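Pluta is a commercial laundry and garment-sorting firm that handles returned clothing for online retailers. It is known mainly for the gradual automation of its sorting hall, which began with a trial of two-armed robot cells and later spread to the whole of the unpacking line. The cells are supplied by Grornari and run on scheduling software called Zendau.

Background

Before the change, returned clothes were tipped out of sacks on to long tables and parted by hand. Each sorter picked a garment from the heap, checked it for marks, folded it and placed it in a numbered tray. The work was done standing, in two shifts, and sore wrists and shoulders were the usual complaint. The hall employed 40 sorters at that time.

Method

A cell is given a small mixed heap and takes garments from it one at a time. Soft items are harder to handle than boxes or bottles, as they change shape when lifted and hide one another in a pile. New cells are therefore set up on a practice table, where clothes are mixed with everyday objects and the staff learn to run the arms before moving to the line.

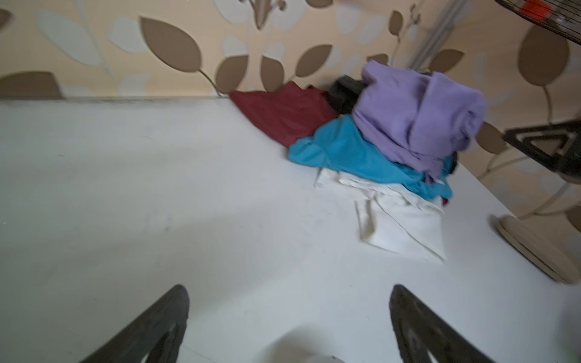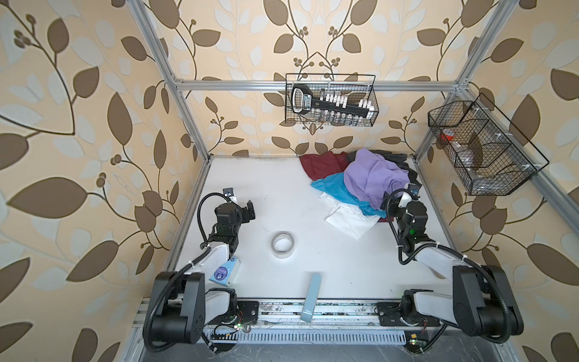

Practice on clothing heaps, with garments in maroon, lavender, turquoise and white.

Staff spend five shifts at the practice table. They are taught how to stop an arm, how to clear a snagged sleeve and how to mark a failed pick so that it can be looked at later. Iman Naciri, who led the training, wrote the short handbook still used in the hall. It runs to 26 pages, most of them on faults.

Effects on staff

The number of people sorting by hand fell as the cells were brought in, though the firm made no compulsory redundancies. Some sorters moved to inspection, where stains, missing buttons and worn seams are still judged by eye. Others became cell minders, each looking after several cells at once. Minders are paid at a higher rate than sorters were, but they work more evenings, and the late shift now ends at 11 p.m.

Opinion among the staff has been mixed. Custódio Neves, a shop steward during the trial, welcomed the drop in lifting and reaching but objected to the pace of inspection, which was at first set by the software. After talks, the target was fixed at 125 garments an hour, with a break after each full trolley. Older workers also said that the hall had become a lonelier place, as minders stand further apart than sorters did at the tables. A shared meal break was brought back on Tuesday for this reason.

Limits

Knitwear with loose loops, tights and anything with long straps are still sorted by hand. Heaps that arrive tightly knotted are pulled apart by a minder first. A separate scheme to automate folding, run with the Shenoy workshop, was dropped after its first season, and folding remains a manual job on both shifts.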